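Cell 2 upkeep meeting, Wakilau workshop
24 Feb 2020

Present: Effie Sutherland (chair), Pendo Tanui, Chandrasekhar Chettiar, Styliani Kontogiannis (notes)
Apologies: Vasiliki Athanasiadis, at Prollstead till the end of the week. Sent comments by email, read out under item 3.

1. Last minutes
Agreed. One fix: the spare wrist cable was ordered by Pendo, not Chandrasekhar. Still not here.

2. Fingers
Old pair came off after 1,640 cycles. Left one had split along a cross rib near the base, right one OK but soft. Changed both, as per what we said in October, no mixing old and new.
Pendo fitted the new blue pair. Screws done up by hand first, then with the small driver. One of the threads in the left mount is tired. Will hold for now, wants an insert before the next change.
Effie asked if we are going to keep printing our own or buy from Gerico. Chandrasekhar: own ones are fine if printed lying flat, the split one was printed standing up. Nobody wrote that down at the time. To go on the print sheet.
Old right finger to be kept in the drawer marked TEST ONLY. Left one binned.

3. Opening width and zero
After the change the zero was off, as expected. Pendo ran the homing routine with fingers fully closed, then again, got the same figure both times. Written on the card inside the cabinet door.
Vasiliki by email: please don't home with anything between the fingers, somebody did this at Prollstead and spent a day looking for a fault that wasn't there. Noted.
Open width left at the full setting for the time being. Chandrasekhar would like it narrower so the approach is quicker. Effie said no, not untill we have a full run on the new fingers.

4. Wrist camera
Lens wiped, bracket tightened. View checked with the fingers open and the usual things out on the table. Both finger tips should be in view at the bottom corners when open, if one is missing the bracket has slipped. Agreed this is a good enough daily check and takes no time. Styliani to add it to the morning sheet.

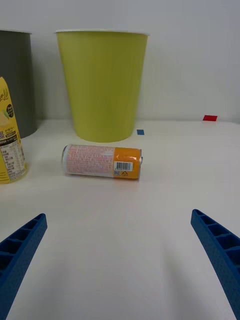 Lighting: Pendo has turned the overhead lamp away from the table a bit, metal can rims were giving bright spots. Better, she thinks. Chandrasekhar wants to see it late in the afternoon before we call it done. Leave the lamp where it is, mark its position on the stand with tape.
Exposure stays fixed, not auto. Whoever put it back on auto please don't.

5. Table and markers
Table top cleaned with the mild stuff only. The strong cleaner lifts the small coloured markers at the back, we have had to restick them once. Red and blue both to be checked against the drawing when somebody has the long ruler (Antoniadis have it, Effie to ask for it back).
Cans on their side to be included in the check picks from now on, lying across as well as end on. Upright cups and bottles stay in as before. Chettiar asked for dented cans too, put off to next meeting.

6. Wrist joint
Reads 359 where it should read 0 after a cold start. Goes away once it has been moved. Pendo says it is only the readout rolling over and not a real error, Effie not convinced. Long talk about this, no result. Agreed: note the reading at each cold start, before anything is moved, and look at the list next time. Do not re-zero the joint in the meantime.
Cable at the wrist is rubbing on the inside of the bend. Wrapped for now. Proper fix is the new cable, see item 1. Speed held down on the last joint till it is in.

7. Log book
Gaps again. 11 entries with no initials. If you touch the cell you sign, even for a wipe down. Effie will send this round so those not here get it as well.
Chandrasekhar asked for the log to go online. Vasiliki has a form they use at Prollstead, will look at that frist.

8. AOB
Stop button cover loose, Pendo to glue today.
Small driver goes back on the hook.
Key to the cabinet: one is with Effie, the other is with Styliani.

Actions
Pendo: thread insert for left mount; chase wrist cable; stop button cover; tape on lamp stand
Chandrasekhar: print sheet, add "lie flat"; print one spare pair; look at the lamp late afternoon
Styliani: morning sheet, finger tip check; cold start list to go up by the cabinet
Effie: long ruler from Antoniadis; log book email
Vasiliki: send the Prollstead form

Next meeting when the cable has come, Effie to fix a date.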